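From: Toshiko Minami
To: Ovilby house list
Date: Jun 21, 2026
Subject: Re: Sink counter, what stays and what goes

Hello all,

Thanks for the replies so far. I have answered the points from the earlier message under the quote.

> The counter by the sink is full again. Could someone
> decide what lives there and what goes in the cupboard?
> Last time I looked for the paper towels they were
> under three other things. Also, do we throw out old
> medicine or does it go somewhere? And the pouches,
> are they refills or samples? I can't read them.

1. Paper towels

They should stay out on the counter, but with nothing on top. I would like them at the wall end, folded, one stack at a time. The unopened packs from Bredier can go on the bottom shelf of the cupboard. We have 2 left and I will order more in August.

2. Medicine

No medicine on the counter, please, even if you are halfway through a course. Keep it in your own room or in the lidded box on the top shelf with your name on it. Anything out of date goes back to the chemist and not in the bin. I pass one most mornings and am happy to take a bag if you leave it on the hall table.

A fair sample of what we are sorting is below: the Viatris box on the towels, the pink and white pouch next to it, and the clear bottle with the purple label.

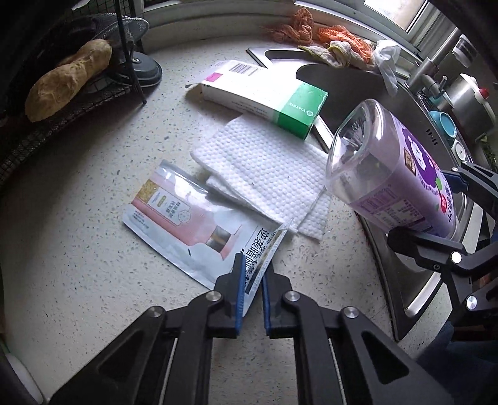

3. Pouches and bottles with Chinese labels

I can't read them either, apart from a few characters. The pouch has a bottle shown on the front, but I would not go by that to decide what is inside. If they are yours, please write on them in marker what they are and put your initials on. The same goes for the bottle with the cartoon character on the label. Unmarked ones will go in the blue tray for 3 weeks and after that I will ask on this list once more before anything is thrown away.

4. Cleaning the counter

Terrazzo does not like vinegar or limescale remover, so please use the washing-up liquid and a damp cloth. Valdovinos, who fitted it, quoted us 900 to repolish the top if it goes dull, and I would prefer not to spend that.

5. Cupboard

The Sorov shelf unit is still in its box in the hall. I can put it up if someone will hold the other end. It needs to be fixed to the wall and I only have the short screws, so if you have longer ones please say.

I will do the first sort myself and leave the cupboard door open afterwards so you can see where things are. If you object to any of this, reply to the list and not just to me.

Toshiko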